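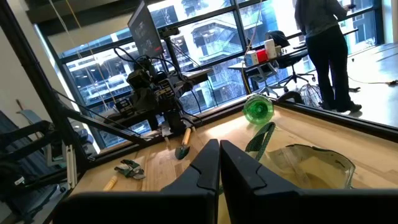
Bench view from the wrist camera, both fingers slightly open. Second arm at center, trowel and pliers on the wood in front of it.

Two-Arm Bench, Build Gallery

Posted 5 Mar 2020 by Uwe Böttcher

The project is a pair of arms on one shared table, built in the workshop at Illby. The goal is sorting and handing over small garden and hand tools. Mechanical work started in January. Bimla Ahuja wrote the motion code and most of the calibration routine. I did the frame, the wiring and the fingers.

Notes on the setup follow, grouped by subsystem.

Table and frame
The work surface is wood, with the planks run lengthwise. A black metal rail borders the far edge, and the arm base plates are located from that rail. Plate to rail is 174 mm, measured at both ends of each plate. An early version referenced the table edge and drifted whenever the boards moved with the weather.

Fingers
Matte black, with a stepped slope on the inner face. The step gives thin stock a ledge to sit on when the grip closes. Revision 8 is on the arm now. Revisions up to 5 had a flat face and dropped anything round. The tips leave a narrow gap when slightly open, and the wrist camera needs that gap to see the table during approach.

Cabling
Still external. The loops at the joints are long on purpose, sized for full travel plus a hand's width. Sleeving was tried on the Kröger test stand and removed after it bound at the elbow. Clips are next. A tie at each link is enough at low speed.

Test objects
The trowel has an orange wooden handle and a dark green blade. It is heavier at the blade end, so the grasp point sits forward of the handle's middle. The pliers lie flat and are the harder pick. Clear plastic is the worst case for the camera: the pouch with the green zipper trim gets found by its trim and little else. The woven strap is out for a later test of soft items.

Software
Bimla's planner is called Fledska. It runs both arms from one clock and holds a keep-out zone between them. The handover test is 22 grasps per object, repeated after any change to the fingers. A soak run of 1000 open and close cycles comes first. Logs go to the shared drive under Roresstead, one folder per finger revision.

Open items
Cable clips at every joint. Softer pad material for the finger faces. A matte cloth for the far side of the table, where daylight from the windows washes out the grain and shifts the exposure.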